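4. Planning the equipment budget

4.1 What a two-arm cell really costs

When we began planning the Tresaveck cell, we did what most small labs do: we priced the arms, added a bit for tables and cables, and called it a budget. We are glad we went back and did it again properly, as the second version taught us more about the work than any trial run had. This section sets out how we built that budget and what we would change in it.

We started from the task list. The cell is meant for packing and sorting hand tools, wiring and small parts into bins and carrying cases, the sort of kit a service technician takes out on a job. Each task was written on one line, with the objects it needed and the part of the cell it would wear out first. The first list had 138 lines. We then grouped them by object type, and the spending plan fell out of the groups almost by itself – a lovely moment after weeks of arguing over catalogues.

Figure 1 shows the cell with a carrying case, bins and loose wire laid out between the two arms, and a close view of the kind of bin and wrench used in the sorting tasks.

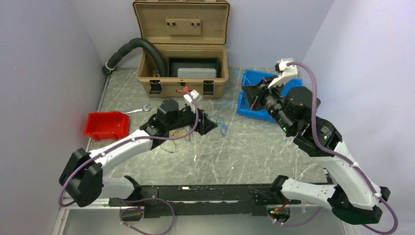
The arms were the largest single purchase, but they were also the easiest to plan for. A quote arrives, it has a number on it, and the number mostly holds. Everything attached to the arms is harder. Cabling, clips, mounts and fingertips come from different suppliers with different lead times, and a missing bracket can hold up a cell just as well as a missing arm. We gave these items their own budget line, called Stelard in our accounts after the shelving unit where the parts are stored, and we recommend the same to any group doing this for the first time. By the time the cell was running, the line covered 656 separate parts, most of them very cheap.

We also chose to buy task objects in bulk at the start. Plastic bins, wrenches and hook-up wire are sold everywhere, and it is tempting to pick them up as needed. The trouble is that colours and shapes change between batches. A bin with a slightly different lip is a different object to a gripper, and we wanted any such change to be our choice. Buying 200 bins in one order used up a good deal of the first month's money, and we would do it again tomorrow.

4.2 Wear, spares and the surface

Our first plan allowed for spare motors and nothing else. The revised plan treats fingers and work surfaces as consumables, on the same footing as gloves or tape. Both are in contact with hard objects all day, and metal tools are tough on them. Scratches on the surface matter for the cameras too, since pale streaks under bright light can change how an object's edge looks.

We compared two ways to pay for this. Under the Wada plan, spares are bought when a part fails. Under the Plurkano plan, a fixed sum is set aside each month and parts are swapped on a schedule. Wada looks cheaper on paper. It does not count the hours lost while a part is in the mail, and in our case a stopped cell also meant a stopped operator. Once we added 14 days of delivery time to each order, Plurkano came out ahead for fingers and surfaces, while motors were still better bought as needed. We now use a mix of the two, reviewed every March.

Tangled and flexible items deserve a note of their own. They are wonderful test objects, full of surprises, and cheap to replace. They also take longer to reset by hand than any rigid object on our list. We had budgeted reset time as one flat rate for all tasks, and we suggest splitting it into at least two rates, with the higher one kept for strands, cords and wire.

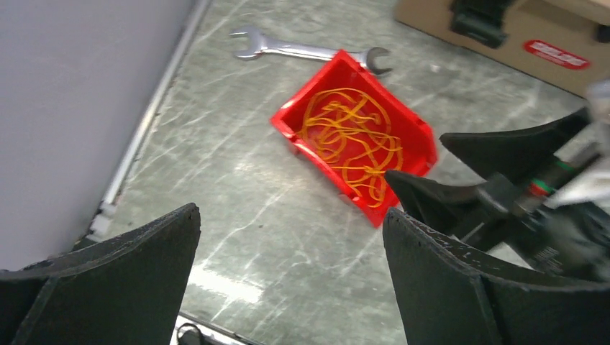 Figure 1. The Tresaveck cell. First view: both arms at the work surface with an open carrying case. Second view: a red bin holding tangled strands, with a metal wrench behind it.

4.3 Advice for a first purchase

For groups planning a similar cell, we suggest writing the task list before asking for any quotes, and sending it along with the request. Two of our suppliers read ours closely and pointed out mounts we had left off. Keep a share of the money unspent until the first full week of work is done. Ours went to better bin storage and a second set of cable clips, neither of which appeared anywhere in the original plan.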